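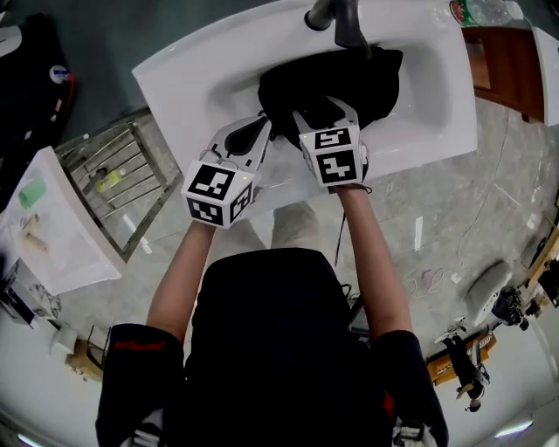 **Saturday-style bakers wanted at Lambrechts, early shift**

We're a small neighborhood bakery on the river side of Vumness, and we'd love to find one more pair of hands for our bread team — someone cheerful before sunrise, or at least willing to pretend until the coffee is ready. You'd work 20 hours a week, starting at 5 a.m., mostly shaping rye loaves and sweet buns.

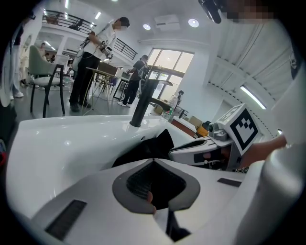
Corina Wieser

Experience is nice but we're happy to teach, and Roos Van Beek, our head baker, has taught plenty of beginners (me included, many years ago!). Bread to take home comes with the job. Drop a short note through the shop door by the end of November and tell us what you like to bake.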